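Karnport tool shop hands the kitting bench to a robot arm, and the packers get a new job

31 March 2021

I went over to Nogueira's repair and rental shop in Karnport this week because a friend had told me the packing room had gone quiet, and I wanted to hear it for myself. Well, it's not that quiet! The radio is still on, and so is the kettle. But the part of the day everyone used to grumble about, sorting hand tools into the customers' kits, has been going to a Zorniretti arm since February, and people there have plenty to say about it.

Nogueira sends out 50 kits on a normal day. Each one used to be put together by hand from a paper list, with somebody leaning over a bench for most of a shift. Lurdes Falcão did that for 18 years and showed me how she still rubs her wrist when she talks about it. "I don't miss the bending," she told me. "I do miss having my hands on everything. I knew which pliers were getting tired before the customer did."

That last bit turned out to matter. In the first 2 weeks the arm packed whatever it was given, worn or not, and a few grumpy phone calls came in. So the shop changed the order of things. Lurdes and Martim Arruda now check the tools before the arm gets them, and they decide what goes to the repair shelf. Both of them got a small raise along with the new title (tool inspector, which Martim says sounds like he should have a hat).

Not everyone is sold. Perrine Collet works the evening shift and told me she spends more time than she'd like clearing stops, mostly when two tools have been set down too close together. She'd also like the training to happen on paid time and in one go, instead of in bits between deliveries. Kohei Kaneko, who runs the floor, said she's right about that and that a proper training day is on the calendar. He also said no jobs have been cut, and the 5 people in the packing room are the same ones who were there last year. I asked Perrine if that was true and she said yes, so far.

I stood by the bench for a good while with my coffee going cold. Pliers are a favorite topic in there, by the way. Needle-nose and combination pairs have orange and dark gray grips that look a lot alike from the handle end, so it's the jaws you want to be looking at.
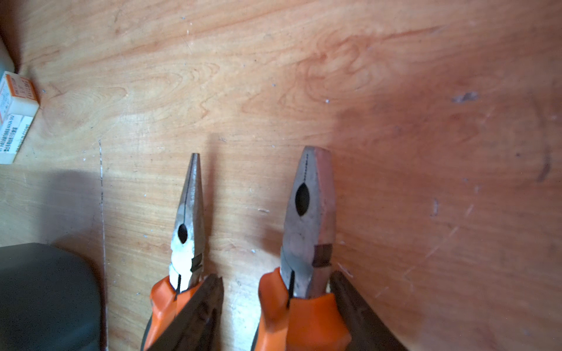 What happens next

Rodrigo Tavares from Vendside, the company that set the system up, is back next month to work on the evening stops with Perrine. She has a list ready for him, and she let me read it. It's long! The shop will decide over the summer whether to add a second arm on the returns side, and Kohei says the packers will get a say before anything is ordered. I'll go back and ask them how that went.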